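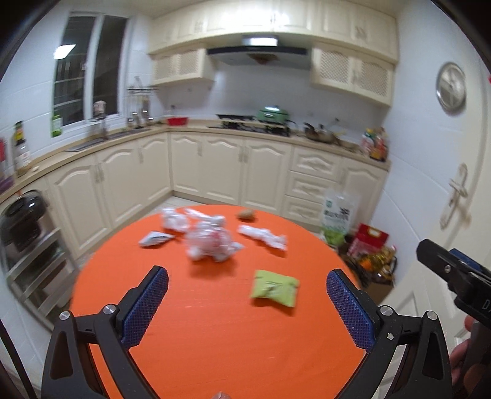

Leere Tüten und Folien auf dem runden Tisch

Plastikverpackungen sammeln in der kleinen Küche – wie macht ihr das?

Hallo zusammen, ich lese hier schon länger mit und traue mich jetzt endlich auch mal zu fragen. Wir sind vor kurzem in eine kleinere Wohnung gezogen, und seitdem wächst uns der Verpackungsmüll über den Kopf. Früher hatten wir eine Speisekammer, da stand der gelbe Sack in der Ecke und hat niemanden gestört. Jetzt haben wir nur noch die Küche, und die ist so schmal, dass man zu zweit schon seitwärts gehen muss. Abgeholt wird bei uns alle 4 Wochen, das ist einfach sehr lang, gerade im Juni, wenn es warm wird und alles anfängt zu riechen.

Unter der Spüle steht im Moment ein Einbaueimer von Jokow mit 12 Litern, der ist nach zwei Tagen voll. Mein Mann möchte gern den großen Auszug von Vekard kaufen, aber dafür müssten wir den Schrank mit den Töpfen opfern, und ich weiß wirklich nicht, wohin dann mit den Töpfen. Auf dem Balkon dürfen wir laut Hausordnung nichts lagern. Muss man die Sachen eigentlich ausspülen? Meine Schwiegermutter spült jeden Joghurtbecher, ich finde das schade ums Wasser. Über Tipps würde ich mich riesig freuen, liebe Grüße an alle!

Kastanie_am_Fenster

Hallo Kastanie, erst mal herzlich willkommen, schön, dass du dich getraut hast! Ich kenne das Problem nur zu gut, wir haben elf Jahre lang in einer Dachwohnung mit Kochnische gewohnt, und ich habe in der Zeit so ziemlich jedes Eimersystem durchprobiert, das man sich vorstellen kann.

Zum Ausspülen: Das brauchst du nicht. Die Verpackung soll leer sein, also »löffelrein«, wie es immer so schön heißt. Den Joghurtbecher auskratzen, fertig. Bei Fisch und Fleisch mache ich eine Ausnahme und schwenke die Schale kurz im alten Spülwasser, aber nur wegen der Nase. Und den Aludeckel bitte vom Becher abziehen und einzeln dazuwerfen, ineinander gestapelte Sachen aus verschiedenem Material kann die Sortieranlage schlecht trennen.

Was bei uns wirklich am meisten gebracht hat, war etwas ganz Banales. Das Zeug besteht ja zum größten Teil aus Luft! Ich streiche Tüten und Folien auf dem Küchentisch glatt, drücke die Luft heraus und rolle sie locker zusammen.

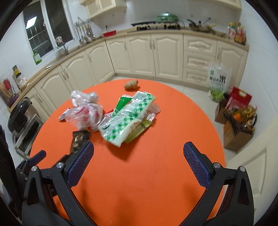 Das dauert abends keine zwei Minuten, und ich höre dabei Radio. Wichtig ist nur, dass man die Sachen nicht alle in eine einzige Tüte stopft und diese fest zuknotet, sonst hat die Sortierung wieder ihre Mühe damit. Lose in den Sack, auch wenn es weniger ordentlich aussieht.

Wegen des Auszugs würde ich an deiner Stelle noch warten. Ich habe mir damals bei Fandetti einen schmalen Sackständer mit Deckel geholt, der passt neben den Kühlschrank, und die Töpfe durften im Schrank bleiben. Miss aber vorher nach und denk daran, dass der Deckel nach oben Platz braucht, ich hatte das beim ersten Mal vergessen und musste ihn zurückbringen. Und ruf ruhig mal bei der Abfallberatung an, mancherorts kann man volle Säcke auch zwischendurch am Wertstoffhof abgeben. Alles Gute in der neuen Wohnung und viel Geduld mit den Kartons, die hoffentlich bald ausgepackt sind!

Wollmaus

gelber sack hängt bei uns an 2 haken innen an der tür, kostet nix

bruno_balkon

Ich habe den Auszug von Vekard und bin zufrieden, nur die Schienen quietschen. Bei Haugen gibt es fast den gleichen, da müsstest du mal die Breite vergleichen. Töpfe kann man auch an die Wand hängen, wenn die Wand es hergibt.

Lindenblatt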